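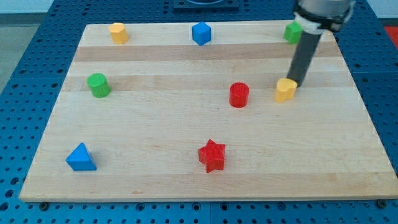
Toy library to stay open through the winter after hall agrees new lease

Families in Drulum will be able to go on borrowing toys, puzzles and games on Thursday afternoons after the parish hall agreed a new lease with the town's toy library, ending several months of worry about where the shelves would go.

The library, which lends to any household in the town and the farms round about, had been told in the spring that the side room it has used for years might be wanted for storage while the hall roof was being mended. The work is still to be done, but the hall has now found space for its chairs and staging in the old schoolhouse across the road, and the toy library may stay where it is for another two years at the same rent.

Clodagh Coughlan, who started the library when her own children were small and has kept it going since, was pouring tea when the news came through, and she said she had to put the pot down. "I'd been lying awake over it, I don't mind telling you," she said. "You can move a box of jigsaws to somebody's garage, and we would have, but you can't ask a young mother with a pram to come up a farm lane in the dark to change them. It has to be in the town, and it has to be somewhere with a bit of heat."

The arrangement is a simple one and has hardly altered since the beginning. A household pays a joining fee of 5 euro a year and may take two things home at a time, for up to a fortnight, or longer if there is no one waiting. Grandparents can join in their own right, and a good many do, especially those who have little ones landing in on them at Christmas and for the summer and nothing in the house to amuse them but the television. Childminders may join too, and the two playgroups in the parish have an arrangement of their own whereby they swap a whole crate at the start of each term.

There are 300 items on the list at present. Some were bought new, but a great many were handed in by families whose children had grown out of them, and they have been scrubbed, mended and sent out again more often than anyone could say. Building blocks and shape sorters are rarely on the shelf for long. The wooden train set is booked out right up to December, and there is a marble run that comes back every time with a note from the borrower saying which bits are tricky, so that the lid of the box has become a small history of the families who have had it.

Ms Coughlan said people were sometimes surprised at what went out most. "They expect it to be the big plastic kitchens and the ride-on tractors, and yes, those are popular, particularly the tractors, this being Drulum. But it's the plain things that go and go. A child of two will get a whole wet afternoon out of blocks, and then the same child will come back at five and build something altogether different with them. I've seen it with my own. I've seen it with my grandchildren now as well, God help me."

The mending is done mostly by Eamon Dolan, a retired joiner from the Mill Road, who came in one afternoon to return a puzzle for his daughter and noticed that the doll's house had lost its front door. He took it home under his arm and had it back the following week with a new door, a new chimney and a brass handle he had found in a drawer. He has had a mending pile ever since, and he said the new lease had come as a great relief to his wife, who had been promised that if the room was lost the whole collection would be coming to live in their shed.

"There's nothing hard in it," Mr Dolan said. "It's glue and sandpaper for the most part, and patience. I had a rocking horse in during the summer that somebody had painted bright blue, mane and all, and I thought about stripping it back, and then I thought, no, some child was very pleased with that horse. So I fixed the rocker and left him blue."

He is hoping to hold a mending morning before the end of the year, when people could bring in a broken toy of their own and be shown how to put it right. He would be glad of clamps, if anybody has clamps they are not using, and of any offcuts of beech or maple that might otherwise end up in the stove.

The hall's bookings are looked after by Ultan Fitzgerald, who said there had never been any wish to see the toy library go, and that he was sorry if it had seemed that way. The difficulty was that the builders needed the main hall cleared completely before they would put up scaffolding, and the side room was the only dry place with a door wide enough to take the staging. It was only when Sinéad Ní Chonaill, the principal of the national school, offered the old schoolhouse that another way could be found.

"Sinéad rang me on her way home and said, would that do you, and I said it would do us very nicely," Mr Fitzgerald said. "We had a look at it the next day. There's a damp corner at the back that we'll keep clear of, but chairs won't mind it for a few months. I should have asked her sooner, and I've told Clodagh as much."

Ms Ní Chonaill said the school had its own reasons for wanting the library to stay. Several of the junior infants who started this autumn had been coming to it since before they could walk, and she felt it showed in small ways, in how they waited for a turn and how they put things back in the right box. She has asked whether the younger classes might visit on a school morning once the roof is finished, and Ms Coughlan has said they would be very welcome, provided they come a class at a time and with plenty of grown-ups.

There will be some disruption while the builders are in. The main entrance to the hall will be closed, and borrowers should use the side door beside the bicycle stand, which has a ramp but is a little narrow for a double buggy. Anyone who has trouble getting in is asked to knock on the window, and someone will come out to them. The car park will be shared with the builders' vans, so those who can walk are encouraged to walk. Opening hours will stay as they are, from half past two until five o'clock, with the kettle on from the start.

The library has also had good news of another sort. A collection of board games and puzzles has been left to it by Osvaldo Godoy, who ran the hardware shop on Bridge Street for many years and has now moved to be nearer his son. Mr Godoy was a great man for chess and draughts, and generations of Drulum children will remember the board he kept set up at the end of the counter, where anyone who came in for a pound of nails might be invited to make a move while they were waiting. That board is among the things he has given, along with a tin of spare draughts and several large jigsaws that, he has promised, are complete.

Ms Coughlan intends to keep the draughts board in the room for people to play on while they are there, with no lending out. She thinks it will suit the older children who come along with a small brother or sister and have been known to find the afternoon a bit long. The jigsaws will go on the shelf with everything else as soon as they have been numbered and put in the book, and there is already a waiting list for one of them, a harbour with a great deal of sky in it.

New members can join on any Thursday during opening hours, and should bring something with their address on it. Toys in good order are always welcome, though there is no more room for soft animals at present, and anything that runs on batteries should be handed in with the cover for the battery compartment still attached. Those who have had something out since before the summer are asked, very kindly, to have a look under the stairs. The library is missing a xylophone, a farmyard set and half of a wooden castle, and there will be no questions asked of whoever brings them home.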